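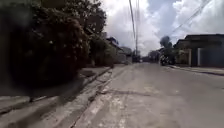
Our street, looking up it from the sidewalk side. Gutter on the left.

From: Rukhsana Mughal
To: Pristmont neighbors list
Subject: Re: [pristmont] storm drain fee, what are we paying for??

Hi all, typing this on my break so forgive the mess.

Iqra, thanks for asking, I was going to write the same thing. Answers as far as I have them, your message is pasted below with mine after each bit.

Iqra Magsi wrote:
> Got the new water bill and there is a line on it for stormwater, $11
> a month. Never had that before. Is it everyone or just our side of
> Khokhar Avenue?

Everyone. Started with the April bill. It used to be buried in the sewer charge, now its own line. The sewer charge went down a little when they split it out but not by 11, more like half that. Check your March bill against this one. If your sewer charge did NOT go down at all, call them, Razia's didn't and they fixed it over the phone.

> Is it the same for a duplex? My mother's half has its own meter and
> she got charged too.

Depends on the lot. One lot, one fee, even with two meters. So if your mother's half is on the same parcel as yours, one of you should get it taken off. You need the parcel number from the tax bill, not the account number. I mixed those up and sat on hold twice.

> Also does anybody know if rain barrels count for the discount? The
> flyer says "approved retention" and then doesn't say what's approved.

Sort of. Barrels count if you have at least 200 gallons total, hooked to a downspout, with an overflow that goes onto your own yard and not the sidewalk. So four of the regular 50 gallon ones, or one big tank. Iraklis put in a 520 gallon tank from Plaller behind his garage and got the full discount. He says the form took longer than the tank. Two barrels gets you nothing, sorry, I have two barrels.

Rain gardens count too but they want a sketch with measurments. Gravel doesn't count unless it's the deep kind with fabric under. Don't ask me, that's what the woman at the desk told me.

> And when would they do the drains on our block? Water sits at the
> bottom of the hill every time it pours.

No date. I asked. Brullow has the contract and they're working from the creek end up, we are number 93 on the list of blocks. They go in order unless there's a flooding complaint on file, and a complaint means an actual form, not a call. So PLEASE if you've had water in your basement or over your step, fill one out. Even if it was last year. Put the time of day it happened if you remember and how long before it drained.

Forms are at the library front desk, ask for the drainage one, they keep them under the counter for some reason. Or I can drop some off, I have a stack. Tell me your house number off list.

Rafia, you said you had video of the corner from the big storm? Can you send it to me, will attach it to mine. Also does anyone still have the old drainage map, the folded one. I lent mine out and it hasn't come back.

Public comment is at 6:30 pm, upstairs room, you have to sign in before 6:15 if you want to speak. I can take three people in my car. Leaving at 5:50, not waiting this time.

Ok back to work

Rukhsana

P.S. Leaf bags are NOT part of the stormwater fee, that's still the stickers. Somebody asked me at the store.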